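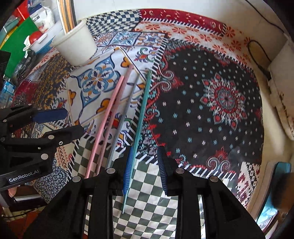

Hand-held grippers over the stick set, patterned rug underneath.

Fimden Stick Pick-Up Set
Demonstration data, two hand-held grippers
Published by Groneo

What you get
249 demonstrations of long thin sticks being picked up off a floor covering, plus the training recipe from the Drornia report. Delivered as a download. Grippers not included.

What the report claims
A policy trained on hand-held demonstrations carries over to a fixed arm with no arm data at all. The headline result is 42 successes on a patterned rug.

Our reading
Treat that with care. The 42 comes out of over 780 attempts, and the summary leaves the second number to an appendix. Attempts on plain flooring were pooled separately, so the cost of a busy background can't be worked out from the tables. The authors blame pattern and colour. Thin sticks lying flat are hard to grasp on any surface, and we'd want that ruled out first.

Villalobos, the comparison method, was trained on only 22 demonstrations. We don't consider that a fair baseline.

Who should buy it
Labs that want to rerun the work with a proper control. If you need a grasping policy that's ready for use, look elsewhere in the catalogue.

Licence: research only, single site
Updates: next revision due February
Returns: none once downloaded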